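Likton hand-held gripper, single unit or pair

I put off buying these for ages because I kept pricing them as if they were a robot arm. They aren't! You budget per hand, and a pair costs me 628 with the case - a single is 300 if you only want to try one first. 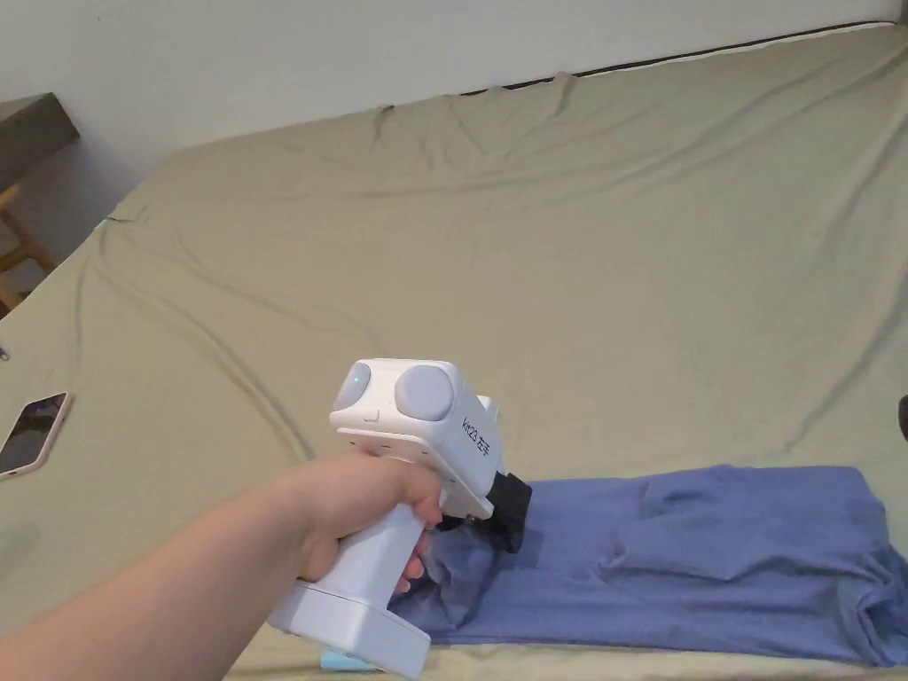

Spare jaws are where my first budget went wrong. Cloth work means a lot of pinching, and picking up a fold of a blue cotton garment on a bed, with the black jaws pressed right down into it, is the sort of job I'd plan on if you're buying for laundry tasks. Put 58 aside for a second jaw set and order it with the gripper (shipping from Fokinbridge is the same either way).

Questions about bulk orders go to Rosaura Zapata at Parnidel. Prices checked 20 Dec 2021.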